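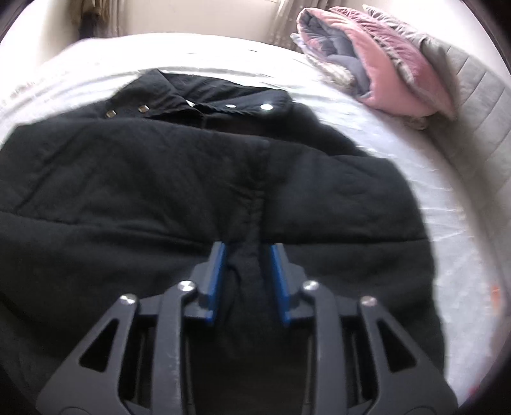

How do you decide when a folding demonstration counts as finished? You write down what finished looks like before the first one is recorded, and you hold to it even on the days when it makes you look foolish.

I had this argument in March with Taha Chraibi, who writes the task sheets at Wurkcombe and is far more patient than I am. Our sheet for coats and jackets said "fold neatly". That was the whole instruction. I thought it was fine, having been told to fold things neatly since I was four, with mixed results. Taha asked me to define neatly. I said you know it when you see it. He wrote that down, in front of me, and read it back slowly.

So we have a standard now. It runs to 138 lines, which is a lot of prose for a pile of outerwear, and I wrote a good half of it, so I can't even be rude about it in company.

The bits I'd keep if the rest burned down:

Start state first. Say how the garment lies before anyone touches it: which way up, fastened or open, sleeves in or out. "On the bed" will not do. I have seen one operator lay a coat out like a museum exhibit and the next one drop it from shoulder height, both entirely within the rules as they stood.

One job per recording. If you fold the coat and then decide the pillow could do with straightening, you have done two jobs and we will keep neither. I am the worst offender here. I can't leave a pillow alone.

Leave the mistakes in, up to a point. A missed grasp followed by a decent second go is useful, and cutting it out gives you a set of recordings in which fabric always behaves, something no padded jacket in my experience has ever done. But after 2 failed grasps in a row you stop and reset. We argued over that number for most of an afternoon and I still think three would have been kinder.

Grip the cloth and leave the hardware alone. Snaps and zips are tempting because they give you an edge to aim at, and then the whole thing swings off them like a bell rope. The exception is any task that is about fastenings, which has its own sheet, and its own arguments.

Pace. Go at the speed you would fold something if a slightly slow child were copying you. That wording is mine and it survived review, to my surprise — Hubert Nowakowski wanted a figure in seconds, then timed himself doing a long quilted coat and quietly withdrew the request.

Hubert is our reviewer, and he went back through everything recorded under the old "neatly" regime. There were 3,052 recordings. He sorted them against the new wording and sent me a message that said only "we need to talk about sleeves". We did talk about sleeves. Nearly all the trouble was there: tucked under, folded over, or left trailing by people who plainly considered the body of the jacket to be the job and the arms somebody else's department. The sheet now says where each cuff ends up. It takes 2 sentences and I resent how well they work.

There's a school of thought, strong over at Kivley, that you shouldn't write any of this. Let people fold as they fold, the thinking goes, and the variety will do the robot good. I have some sympathy. Real bedrooms don't come with a task sheet, and mine would fail one. But variety in how you get there is a different matter from disagreement about where you were going, and when I asked their lot what a finished coat looked like I got three answers and a shrug. We now leave the route fairly open and pin down both ends. Taha calls this a compromise. I call it what I said in the first place, though the minutes don't bear me out.

One thing still isn't settled. A thick jacket rises again after you let go of it, so when is it finished: at release, or once it's stopped moving? The draft says to hold still for a moment afterwards and keep recording. "A moment" is obviously the new "neatly", and Taha has already underlined it twice. I'm meant to have a proper wording by the time we start on duvets.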